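11 Aug 2022

Visit to the Lytvynenko lab at Badlow, open afternoon. Went over by train, got in before lunch, signed in at the side door. Writing this up the same evening while I still remember which number belonged to what.

The main hall had the two fixed arms running a bin-to-tray cycle behind glass. It ran the whole time I was there apart from one stop, when a part got wedged in the chute and someone had to go in and clear it. Restart took six minutes, most of it waiting on the door interlock. They use the same interlock we do and have the same complaint about it. Their fix is a second reset button on the operator side. Worth pricing for ours.

The part I went for was the hand-held gripper demo in the back. They call the setup Tonitau. A person holds one gripper in each hand and does the job directly, and the recordings are used later to train the arm policy. They have 661 recorded runs so far, of which 388 passed their checks and went into the training set. I asked what fails the rest. Mostly lost tracking when the hands cross, then dropped objects, then people starting before the recorder is ready. The last one is the same as our problem in the spring, and they have solved it with a beep. We should do that this week, it is a one-line change.

Visitors could try it. I had two goes. The grippers are heavier at the front than they look and my wrists noticed by the second go. Closing the fingers is easy. Judging how far the tips are from the object is harder, and I kept coming in too high. The person running the demo said new people do that for the first dozen tries and then stop.

Cable handling: they let the operator sort it out. I would want a clip at the forearm. Asked if they had tried wireless, answer was yes, went back to cables after dropouts.

Talk in the seminar room, 70 seats, nearly full. Slides were mostly the Idov comparison, which I have seen before. New to me was the part on layout changes. They move the bin between sessions on purpose and write down the new position by hand in a paper log. Performance drops the first time and comes back after more runs with the bin in mixed places. No numbers on the slide for how many more runs. I asked afterward and was told to wait for the write-up, due in October.

To do:
Beep on recorder ready.
Price second reset button.
Try forearm clip, start with the velcro ones in the drawer under the scope.
Write to Badlow for the check script they use to reject runs. They said they would share it.
Decide if we want to move our bin between sessions too. I think yes, but we need a better way to log it than paper.

Also left my good pen in the seminar room. Travel receipt is in the blue folder. Next person who goes over should take the earlier train, the demo queue was already long by the time I got to it and they close it at four sharp.

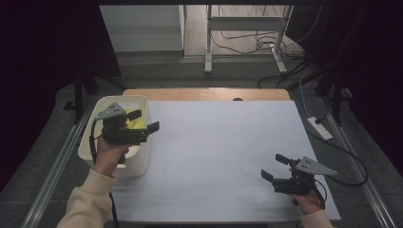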